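**Settlement lag** is the interval between the moment a payment is ordered and the moment the money becomes final in the account of the receiving bank. The term is used in central banking, payments law and the study of liquidity. It is distinct from clearing, in which banks exchange and check payment instructions before any money moves.

## Background

Most countries operate two kinds of system side by side. In a gross system each payment is settled singly, across accounts held at the central bank, and is final once booked. In a deferred net system payments are gathered through the day, set off against one another, and settled as a single sum for each member. Gross settlement removes most of the lag but requires banks to hold larger balances. Net settlement needs less cash and leaves each member exposed to the others until the end of the cycle.

## Measurement

The usual measure is the Penner ratio, named after Clifford Penner, which divides the value of unsettled payments at a given hour by the reserves available to meet them. A ratio above 2 is treated as a sign of strain. Thérèse Sandhu later proposed weighting each payment by its age, on the grounds that the plain ratio gives a payment made at noon the same importance as one left over from the morning. Her version is harder to compute and is mainly found in academic work.

The Lévesque survey applied both measures to 3241 payment cycles. It found that they agreed closely on ordinary days and drifted apart at the end of each quarter, most clearly in September.

## Effects on the wider economy

Firms that wait for incoming funds often borrow overnight to cover wages and stock. The cost falls mainly on small producers and retailers, whose margins are thin and whose invoices are paid late in the day.
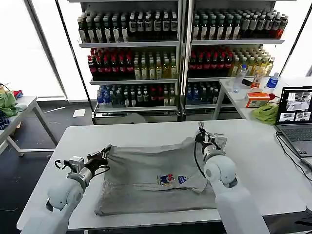 *A grey T-shirt held at its two upper corners by a pair of robot arms.*

Larger firms can usually avoid the charge by pooling cash between subsidiaries. Banks may also delay their own outgoing payments in order to use incoming money first, a practice known as queue holding. Rules against it commonly require a fixed share of the day's value to be sent before a set hour.

## Systems

Flendska is a gross system with nearly 3000 direct and indirect members. It charges a higher fee for payments entered in the last 20 minutes of the day. Distach is a net system for retail payments and settles through Flendska accounts. Fomadton, a later design, combines the two methods by offsetting queued payments at short intervals.

## See also

- Collateral
- Intraday credit
- Lender of last resort
- Reserve requirement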